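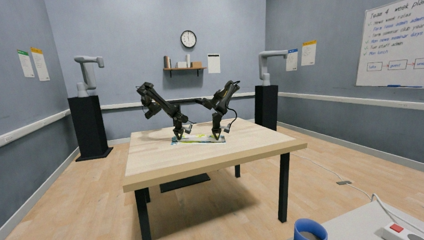
Simulation is fine until you need it to be right, was the remark from Rungrueang when the first results went round, and could the team please show the failures as well. Fair point. Both are in this release.

Mevham robotics group publishes two-arm simulation method

For immediate release, July

The Mevham robotics group has today put out Putirari, a method for training two-armed robots in simulation and picking, early on, which training runs are worth keeping. Paper, code and the full set of rooms are free to download. No sign-up.

The short version. Two arms over one table get in each other's way. Teach them apart and they collide when put together. Teach them together and the learning is slow, and a lot of computer time goes on attempts that were never going to work. Putirari scores each attempt while it is still running and drops the hopeless ones. Time saved goes to the near misses, where most of the learning seems to happen.

The test: 36 tabletop tasks, all with two arms and two-fingered grippers, all simulated. Handing over, lining up, holding with one side while the other moves, and so on. Each task was given 1000 training attempts under the old method and the same 1000 under Putirari. The new method came out ahead on all but 13 of the tasks. On those 13 it was level or worse, and the paper lists every one with the reasons as far as we understand them. Mostly it gives up too soon on jobs with a long slow start.

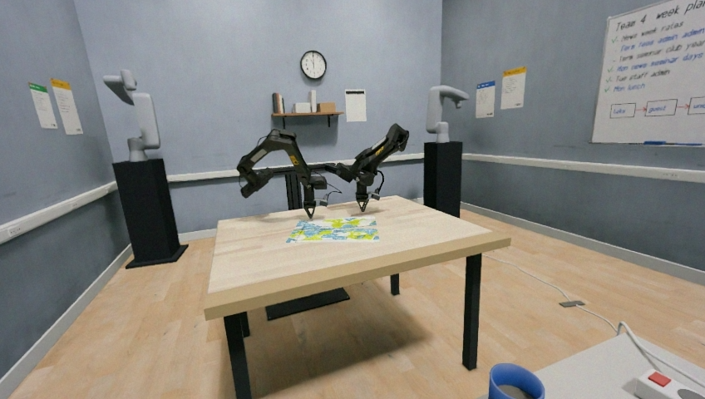
Every task was then run again 100 times with small changes made to the starting position, to see whether the skill held up or had just been learnt by rote. It held up better when the two grippers had to work close together, which we had not expected. The old method tends to keep the arms well apart and loses time going back and forth. Work with the grippers far apart showed much less of a gain.

A word on the rooms. Earlier work from this group used bare floors and a plain grey background, and policies trained that way were thrown by almost anything on a wall. The new ones are furnished. Shelves, notices, a clock, cables, the ordinary clutter of a shared workplace. Training takes a bit longer as a result but we think its worth it, and anyone who disagrees can switch the clutter off in the settings file.

What has not been done: real hardware. No claim is made here about how any of this carries over to physical arms. That is the next piece of work, with Goreo, who will run a smaller group of the tasks on their own bench and publish seperately whatever they find, good or bad.

Rungrueang has also been repeating the main tests on different computers, using only the public files. Their numbers will be added to the project page when ready. Two errors they found in the scoring script are already fixed, so please don't use the copy that went out with the draft.

What's in the download

Paper, with appendix on the failed tasks
Training and scoring code
All 36 tasks, plus room files
Logs from every run, including the dropped ones (big, get these last)

Notes to editors

Putirari is the name of the method and the software, one word, capital P. Mevham is the group. Please do not write "Mevham robot", there isn't one.

Stills and clips are free to use with credit to Mevham. Please say "simulated" in the caption. Larger sizes from the press desk, mornings are best, lines close at 4pm.

Ends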